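Pekatero sewing basket, medium size
by Leokadia Wasilewska
3 min read

I bought the Pekatero basket in March, after my old cookie tin lost its lid. I sew mostly repairs: hems, buttons, the knees of my son's pants. So I wanted one basket for the thread and the small things, which I can carry to the kitchen table where the light is better.

The handle is strong and does not hurt the hand. The basket stands flat and it did not tip over, even when my cat put her front legs inside. The lid is the weaker part. It closes with a small loop over a button, and after 10 weeks the loop is already loose. I sewed it again myself.
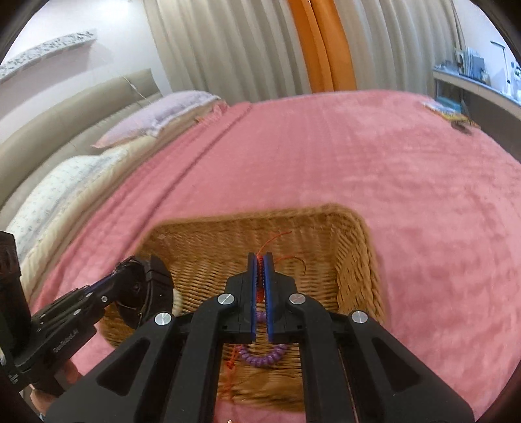 My other complaint is the lining, or better to say, there is none on the bottom. Pins go into the weave and stay there. I cut a piece of felt to fit and now it is fine, but for this price I expected it to be included. My neighbor has the one from Husow, with lining, and it is smaller but better finished.

Delivery took 11 days. The box was a little crushed, the basket was not.

I give it 3 stars from five. If they repair the loop, I will give four.

835 shares · 11 comments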